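거실 벽에 액자 거는 높이, 다들 어떻게 정하시나요?

조이 콘스탄티니디스
6/16/23

안녕하세요, 늘 눈으로만 읽다가 처음 글을 남겨 봅니다. 한국에 와서 산 지도 꽤 되었는데 집 꾸미는 일은 여전히 어렵네요. 지난번 이사 때 벽지를 새로 하면서 큰맘 먹고 회색으로 골랐거든요. 처음엔 너무 칙칙한가 싶어서 며칠을 후회했는데, 살다 보니 정이 들어서 이제는 이 색이 제일 편합니다. 문제는 그림이에요. 친정어머니가 보내 주신 액자가 네 개 있는데 크기도 다 다르고 테두리 색도 제각각이라, 어디에 어떻게 걸어야 할지 감이 안 옵니다. 제 키에 맞춰 걸면 남편이 너무 낮다 하고, 남편이 걸면 저는 목을 빼고 올려다봐야 하고요. 소파는 벽에서 10센티쯤 띄워 놓았고, 천장은 보통 아파트 높이입니다. 못을 박았다 뺐다 하기는 싫어서 정하고 나서 한 번에 끝내고 싶어요. 회색 벽에 색이 진한 그림은 어떤 느낌일지도 궁금하고요.

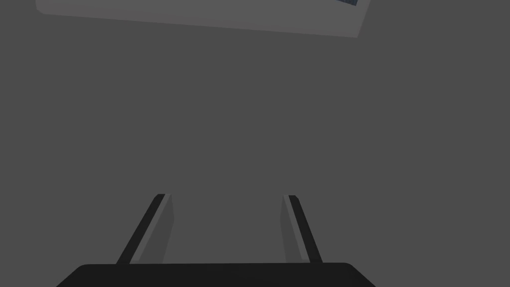
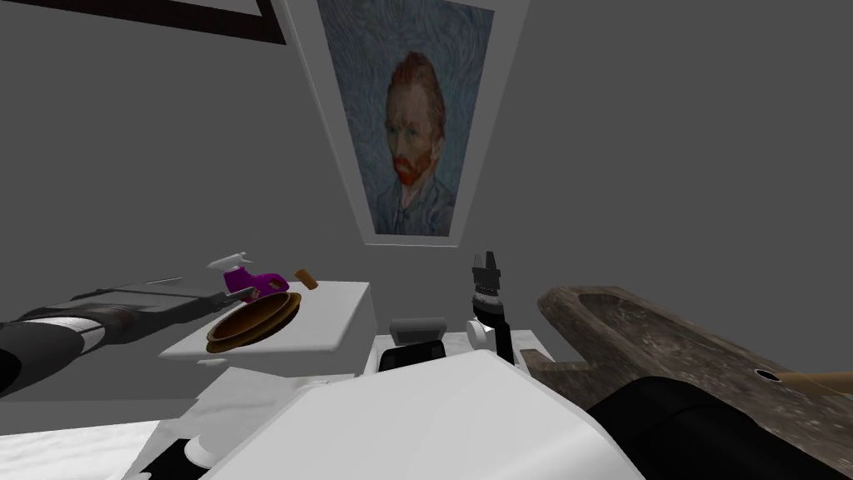 회색을 바탕으로 한 모습이고, 두 번째 것에는 고흐 자화상이 높이 걸려 있습니다.

바티스트 텍시에
조이 님, 반갑습니다. 저도 예전에 똑같은 일로 아내와 한참을 옥신각신했던 터라 글을 읽으면서 혼자 웃었네요. 보통은 그림 한가운데가 서 있는 사람 눈높이에 오게 걸라고들 하는데, 거실은 앉아서 보는 시간이 더 길잖아요? 그러니 소파에 앉은 채로 한번 보시고, 편안한 높이가 나오면 거기서 손바닥 하나쯤만 올려 보세요. 두 분 키 차이도 앉으면 많이 줄어듭니다. 그리고 못 박기 전에 신문지를 액자 크기대로 오려서 마스킹 테이프로 며칠 붙여 두시는 걸 꼭 권하고 싶어요. 저희 집은 나흘을 붙여 놓고 오가며 보다가 결국 처음 생각보다 한 뼘은 내렸답니다. 테두리 색은 억지로 맞추지 않으셔도 돼요. 제일 큰 것부터 자리를 잡고 나머지를 그 옆으로 모으면 색이 달라도 한식구처럼 보입니다. 어머님이 보내 주신 거라니 더 예쁘게 거셨으면 좋겠네요!

페트렌코댁
레일 다세요. 그게 편해요. 저는 줄로 높이를 그때그때 바꿔요. 그런데 벽이 석고보드면 무게부터 확인하셔야 하고, 콘크리트면 드릴 빌려야 합니다.

조이 콘스탄티니디스
두 분 다 감사해요. 오늘 저녁에 신문지부터 오려 보려고요. 벽은 두드려 보니 한쪽은 텅텅 소리가 나고 한쪽은 안 나네요. 레일은 남편한테 물어보고 다시 글 남길게요.

관련 글
석고보드 벽에 무거운 거울 걸어 보신 분
회색 벽지에 어울리는 커튼 색
못 자국 메울 때 쓰는 퍼티 추천 부탁드려요
액자 유리 얼룩 없이 닦는 법
8월 이사 예정인데 도배 먼저일까요, 장판 먼저일까요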